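Cahier de manip – 31/01/2019
Tâche « déplacer le vase », politique apprise contre script
Rédigé au propre le soir, notes prises au fil de la journée. Ívar, corrige si je déforme tes propos.

Repris les essais de prise latérale du vase. Rappel pour ceux qui n'étaient pas à la réunion : la version Korkunard de la politique, entraînée sur 200 démonstrations téléopérées, est annoncée à 98 % de réussite sur cette tâche. Le chiffre figure déjà dans le brouillon envoyé à Worthorpe. Je n'y crois pas et j'ai passé la journée à chercher pourquoi.

Premier problème, la définition de la réussite. Dans le script d'évaluation, un essai est compté bon si la pince se ferme et si l'ouverture mesurée reste au-dessus du seuil pendant 4 secondes. Rien sur la position du vase. Rien non plus sur son inclinaison. On peut donc pincer une tige, une poignée de feuilles ou le bord du récipient et marquer un point. J'ai relu les journaux bruts : sur une partie des essais « réussis », l'ouverture finale est bien trop faible pour correspondre au diamètre du vase. Ívar Ladefoged dit que c'est le capteur qui dérive. Possible, mais alors il dérive seulement sur certains essais et toujours dans le même sens.

Deuxième problème, les scènes. Les démonstrations ont été faites presque toutes avec le vase à droite du centre et le panier à gauche. L'évaluation aussi. Quand on me parle de généralisation, je voudrais au moins qu'on ait échangé les deux objets une fois. Je n'ai trouvé aucune trace d'un tel essai dans le dossier.

Matin : remis la table dans la configuration de référence, rejoué la politique en vitesse réduite pour regarder l'approche, avec arrêt manuel à chaque point de passage. Le bras descend par-dessus le bouquet au lieu de contourner. C'est la trajectoire des démonstrations, donc rien d'étonnant, mais avec des fleurs dans le vase elle impose un passage tout près des corolles et le doigt supérieur a peu de marge. Je note aussi que l'estimateur de pose a été réglé par Skoteck sur des récipients vides. Les fleurs masquent une partie du bord et personne n'a requantifié l'erreur depuis. 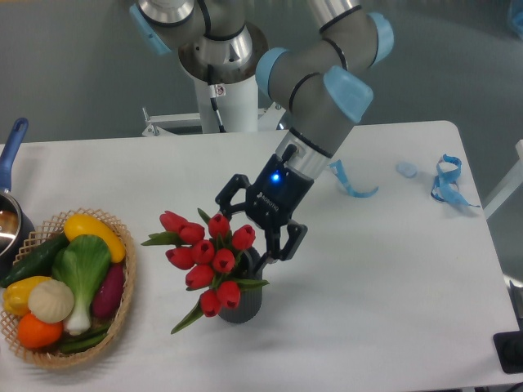 Fig. 1 – Configuration de référence, pince au vase. Un doigt contre le côté droit, près du bord ; l'autre du côté des tulipes.

Ce que je retiens de cette pose : les deux doigts ne travaillent pas à la même hauteur. Le doigt bas est à sa place contre la paroi, l'autre pointe vers les fleurs. Si on ferme depuis cette position, je ne vois pas ce qui garantit que le second doigt rencontre la paroi opposée et pas le bouquet. L'évaluateur, lui, ne ferait pas la différence. À mon avis une part des 98 % vient de là, sans que je puisse dire laquelle tant qu'on n'a pas réétiqueté les essais à la main.

Après-midi : comparaison avec le script bête et méchant (pose du vase donnée à la main, approche horizontale, fermeture à effort constant). Avec le critère actuel, le script obtient 70 %. Avec un critère plus honnête – vase soulevé, vertical, reposé sans tomber – je n'ai pas encore de chiffre pour l'un ni pour l'autre, et je refuse d'en inscrire un à partir de la poignée d'essais faits avant l'arrêt de la salle. L'impression à l'œil est que l'écart se resserre. Impression seulement, à ne pas citer.

Discussion avec Ívar devant la machine, un peu vive. Son argument : la politique s'en sort mieux que le script quand le vase est décalé, et cela suffit pour l'article. Le mien : le script reçoit une pose fixe, donc il échoue par construction dès qu'on décale le vase. Il faudrait lui donner la pose estimée, la même que celle fournie au réseau. Il en convient, mais trouve que cela retarde tout. Nous ne sommes pas d'accord non plus sur les textures : la surface nervurée du vase aide probablement la prise, et on n'a rien testé de lisse. Il pense que l'effet est négligeable. Je n'ai pas d'argument contre, je n'ai pas de mesure non plus.

Vu aussi : le jeu de données partagé par l'équipe Rugemalira contient le même type de panier tressé avec les faux légumes. Si le préentraînement l'a utilisé, il faut le dire dans le texte. À vérifier dans la configuration, je n'ai pas retrouvé le fichier.

À faire
– réécrire le critère de réussite (hauteur, inclinaison, repose)
– réétiqueter à la main les 200 enregistrements, à deux, sans se concerter
– script avec pose estimée
– vase et panier échangés, puis vase sans fleurs
– vase lisse, même diamètre si on en trouve un
– demander à Worthorpe de ne pas diffuser le brouillon avant la correction

Le brouillon doit partir en avril. Ívar s'occupe du critère, je prends le réétiquetage pour la première moitié. Batterie du boîtier de téléopération à remettre en charge, je l'ai laissée sur l'étagère du fond.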